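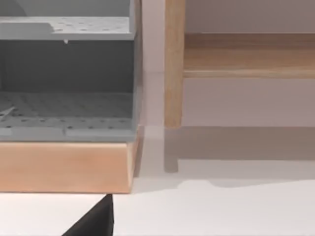
Why did the second batch of rye sourdough come out more sour than the first, with the same flour and the same starter?
The dough stood longer before baking, and the room was warmer in the night than I have planned for.

Notebook, bread trials, 07/10/2021

Starter: the old one from Evanthia, fed in the evening with rye flour and water, equal weights. In the morning it had risen well and smelled of apples, a little of vinegar. I used 168 g of it for each batch, the remainder went back in the fridge.

Batch A
Flour 500 g (Dewulf dark rye), water at 25 degrees, salt as always. Mixed by hand until no dry flour was left. Into the tin right after mixing. It went in the oven when small holes began to open on the top. Crust good, crumb a bit tight near the bottom. Makis says he would eat it every day, but he says this of most bread.

Batch B
Same recipe, same tin. I wanted it to stand overnight at 20 degrees, but Leonidas had left the heating on and I do not know what the temperature really was. The thermometer keeps only the last reading. In the morning the top was flat and had begun to sink in the middle. Baked it anyway. Strong sour taste, which stays in the mouth. The crumb is wet, the knife comes out with paste on it. I let the other half rest wrapped in a cloth and will cut it tomorrow, rye should not be judged on the first day.

Charoen asked if the salt could be the reason. I have weighed it twice, so I don't think so. He also proposes to make the water colder when the dough has to stand all night. This I want to try before I change anything in the starter.

Things I did badly: I did not mark the height of the dough on the tin, so I cannot say when it was highest. Also I wrote the time of mixing on a paper and the paper is gone.

Next time
- Batch C with cold water, overnight, heating off (tell Leonidas)
- Batch D with half of the starter, same water as A
- one tin only for both, the wider one bakes faster
- ask Iason for the Isar flour he bought in March, if there is still some

The starter was fed again after the baking. It is now slower than in the morning, I leave it outside the fridge one more hour and then put it away.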